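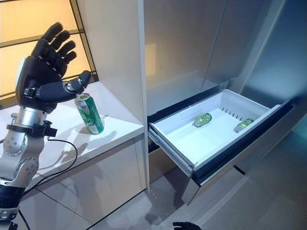
Kitchen walk-through: counter and refrigerator

Unit 1076, Rutherford building
Checked by Ataahua Doolan, March, 9:40 a.m.

1. Counter surface: OK
Glossy white top, and I love how much light it throws back. Only a green can out on it. Please put drinks away before the next check!

2. Cabinet front under counter: OK
White, slightly reflective. Wipe with a soft cloth only, no scouring pads.

3. Refrigerator doors: OK
Brushed metal looks great. Gaskets get the paper-strip test at 2 points per door, and all of them held on tight. Lovely result for a fridge this age.

4. Refrigerator drawer: OK, with a comment
Pull it all the way toward you and look at the back wall of the white bin. There's a row of small vent slots there and they need to stay clear, so no bags shoved up against them. Close the drawer fully when done (knees and shins, people!).

5. Temperature: OK
Held under the limit for up to 5 hours on the Nuvex logger. Flynn Ellery has the printout.

6. Floor in front of drawer: recheck
Mat was curling at one corner at the start of my round. Flynn is bringing a flat one from Gundbridge.

Really nice kitchen to inspect. Next round starts with item 6.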